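Ticket 528: Auto-waterer in yearling paddock overfilling, then shutting off
Site: Vatthorpe (retired Thoroughbred intake yard)
Raised by: Hauke Rothe
Status: Open, monitoring

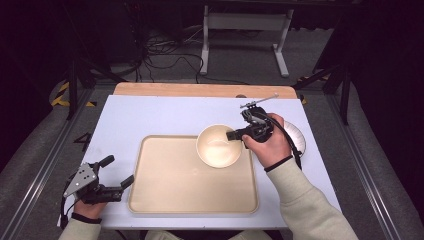 Reported 30th September. The float waterer on the shared fence line between the quarantine paddock and the yearling paddock ran over during the night and left a bog along the gate. By the morning feed it had stopped filling at all and the trough was down to a hand's depth. There were 7 horses drawing from it at the time. All were moved to the laneway trough and checked. No signs of colic, gums normal, everyone drinking.

Unit is the Ultamer float model, fed from the 900 litre header tank behind the hay shed. Line is poly pipe, buried except for the last stretch up to the trough.

Update 1
Isolated the trough at the gate tap and lifted the float cover. Float arm was bent upward and the lock nut had backed off. Looks like something has leaned on the cover, probably the big bay gelding, as he scratches on anything that stands still. Straightened the arm, reset the level to the lower mark and nipped up the nut. Opened the tap. Filled slowly and shut off at the mark. Left it for an hour, then drained a third by bucket and it didn't refill.

Update 2
Checked the header tank, level fine. Pressure at the laneway trough is normal, so the fault is past the tee. Pulled the inlet valve and found grit packed in behind the strainer and a split in the diaphragm. The grit would explain the slow fill and the split would explain the overflow. Flushed the line into the drain until it ran clear, took a fair while. No spare diaphragm in the shed. The one labelled Ultamer in the parts drawer is for the old round body and doesn't fit.

Update 3
Rang Pumulstead Rural for a diaphragm and strainer kit. They have the strainer on the shelf, diaphragm due early October. Asked about swapping to the Brandes valve and they reckon the thread is the same but the cover would need cutting. Decided to wait for the right part.

Until then:
Trough isolated and drained, tap tagged.
Horses stay on the laneway side.
Laneway trough to be looked at morning and night and written on the feed board.
Please don't open the tagged tap to top up the dam line. Use the one by the tack room.

Update 4
Kit arrived. Fitted diaphragm and strainer, greased the seat, reassembled. Ran 8 fill cycles by bucketing out and letting it come back. Shut off at the mark every time. Bolted a length of rail over the float cover to keep rumps off it. Gate area still soft, so a load of crusher dust has been put down and the horses can go back once it firms up.

Still to do: find where the grit is getting in. Tank lid seal is perished on the north side and the inlet mesh has a hole in it. Will order both with the next feed run. Leaving this ticket open until the tank's been cleaned out.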